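Unit 4: Place Value and Number Bases
Course notes, Wanyama College. Prepared by Akinyi Owino; exercises checked by Kheri Masanja.

4.1 Digits and numbers

A digit is a symbol. A number is the quantity that a string of digits stands for. The same string can stand for different numbers, depending on the base in which it is read. When the base is not clear from context, write it in words after the string, as in "321 base four".

4.2 Positional notation

In base b, the rightmost place is worth 1, the next b, the next b squared, and so on. The value of a string is the sum of each digit times the worth of its place. In base ten:

321 = 3 x 100 + 2 x 10 + 1 x 1

The same string read in base four gives:

3 x 16 + 2 x 4 + 1 x 1 = 57

Base b uses the digits from 0 to b - 1. The string 321 is therefore not valid in base two or base three.

4.3 Converting from base ten

Divide by the new base and record the remainder. Divide the quotient again, and continue until the quotient is 0. Read the remainders from last to first. For 25 in base four:

25 / 4 = 6 remainder 1
6 / 4 = 1 remainder 2
1 / 4 = 0 remainder 1

Result: 121 base four. Check: 16 + 8 + 1 = 25.

A common mistake is to read the remainders in the order they were found. The string 121 hides this error - it reads the same both ways - so work 13 in base two as well. The remainders are 1, 0, 1, 1 and the result is 1101.

4.4 Zero as a placeholder

A zero holds a place that contributes nothing to the sum. Dropping it moves every digit to its left down one place: 1101 base two is 13, but 111 base two is 7. A zero at the left end of a whole number changes nothing. 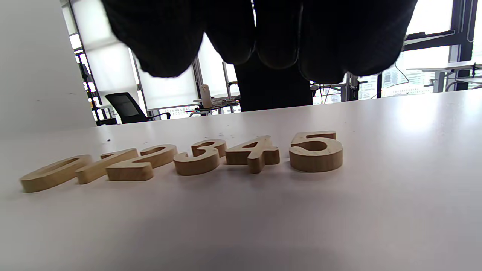 4.5 Exercises

1. Write 25 in base two and in base three.
2. Find the value of 1203 base four.
3. In which bases is the string 13 valid? Give its value in the smallest one.
4. Convert 321 from base ten to base four. Show all remainders.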